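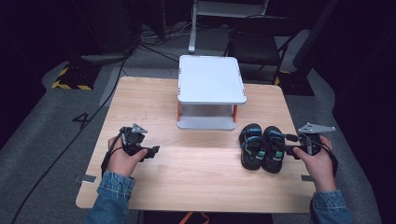
Casimiro Cuesta asked after the last report whether sandals were worth the table time at all, given that most of what people want from us between fall and spring is closed shoes. He suggested we box them and bring them out in May. We have kept them in, and the reasons are in the section on summer footwear further down.

Perdale Shoe Exchange
Progress report to the Aguirre Fund, second period

Intake and pairing

We took in 137 pairs in this period against a target of 100. Most came through the drop box at the Clastley branch library, and the rest were handed in on Tuesday evenings. Single shoes are not in that figure. They go in the gray tub for one month in case the other one turns up, and after that they go out with the textile recycling.

Pairing is still the slowest step. People drop shoes in loose, and two black shoes of the same size can look like a pair until they are set down next to each other. We now do all pairing on the table and not on the floor. Both shoes go side by side, toes facing the same way, and we check size, strap length and sole wear before they get a tag. Sandals are harder than sneakers at this stage. On a dark sandal the trim and the small tabs on the straps are often the only things that show which model it is, so we look at those first.

The new rule is that a pair stays together from the table onward. Adult shoes are tied by the laces, and anything without laces is held with a rubber band through the straps or around the heels. Before the rule we had separated pairs on the shelves every week. We have had one case since, a child's rain boot, and it was found.

The table and the stand

The light wood table came from the Jarnosard room when the language classes moved upstairs. It has some scuffs on the top, which do not matter for this use. The rounded corners are an improvement over the old folding table in a room where small children come through.

A small white stand with orange legs is now kept toward the back of the table. The plan is to set one finished pair on it at a time so that visitors can look at the shoes from closer up without going through the bins. We tried this on two evenings. It worked for children's shoes and women's flats. Men's boots were too big for it and went back on the shelf. We do not intend to buy a larger stand out of this grant.

The carpet is still an open item. Grit from soles gets into it, and the building asks us to leave the room as we found it. We have started brushing soles over a tray by the door, and a washable runner is on the list for the next period.

Summer footwear

On Casimiro's question, we looked at who was asking for sandals. Several families use them as indoor or shower shoes all year, and two adults with foot swelling asked for styles with adjustable straps. Sandals also take little shelf space. We will keep one shelf for them through the winter and box only the overflow. Flip-flops with worn-through soles are no longer accepted, and the sign on the drop box has been changed to say so.

Spending

The equipment line for this period was $300. It covered brushes, tags, rubber bands, shelf dividers and the replacement lock for the drop box. Receipts are in the shared folder. The table cost us nothing except the time to carry it down the hall. We did not spend any of the transport line, as Clastley drop-offs were brought over by people already making the trip. We would like to carry that amount forward if the Fund agrees.

Problems

Men's sizes remain short. We had requests we could not fill in 12 and up, and asking through the library newsletter brought in very little. We plan to ask the two gyms in Perdale for their unclaimed lost property next.

The size labels we printed in September peel off suede and leave a mark. We have gone back to string tags for suede and kept the labels for the boxes.

Next period

Brush and pair the remaining backlog, 7 bins at the time of writing.
Buy the runner and a second sole brush.
Move the women's shelf nearer the door so that the table can be reached from both sides.
Send the Fund a revised size list, with sandals shown on their own line.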